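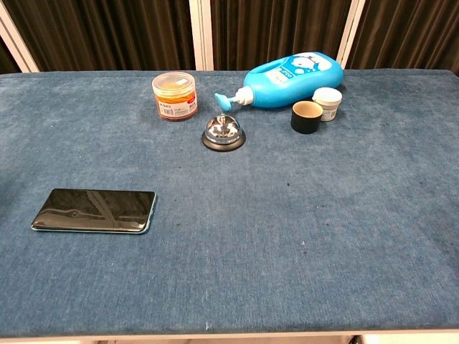
Suche im Forum … Suchbegriff eingeben

Futterautomat Trova: Portionen weichen ab
Erstellt von Wilma Groen, im Mai, 18:40

Wilma Groen
Der Trova gibt bei Einstellung 30 g morgens 30 g aus, abends teils nur 26 g. Trockenfutter Lemach, Krokette flach, Behälter halb voll. Kater wird wegen Übergewicht nach Plan gefüttert, die Differenz stört also. Firmware ist aktuell, Kalibrierung zweimal durchlaufen.

napf_und_co
Flache Kroketten verkanten im Förderrad. Runde Sorte nehmen, dann erledigt sich das.

kt_stevine
Sehe ich anders. Hatte dasselbe mit runden Kroketten. Bei mir lag es am Füllstand: unter einem Drittel rutscht zu wenig nach. Beim Stevine mit Schnecke tritt das nicht auf.

napf_und_co
Sie schreibt halb voll. Der Füllstand scheidet damit aus.

Marder94
Womit wird gewogen? Küchenwaagen mit 2 g Teilung taugen für solche Mengen wenig.

Wilma Groen
Feinwaage, 0,1 g. Über zehn Ausgaben abends im Mittel 27,4 g.

Marder94
Dann Förderrad ausbauen und Fettfilm entfernen. Lemach ist relativ fettig.

kt_stevine
Und die Tagesmenge auf 4 Ausgaben verteilen bringt nichts, der Fehler fällt pro Ausgabe an.

Wilma Groen
Rad gereinigt, abends jetzt 29,6 g. Beobachte weiter.

Antworten: 8 | Aufrufe: 1.149 | Teilen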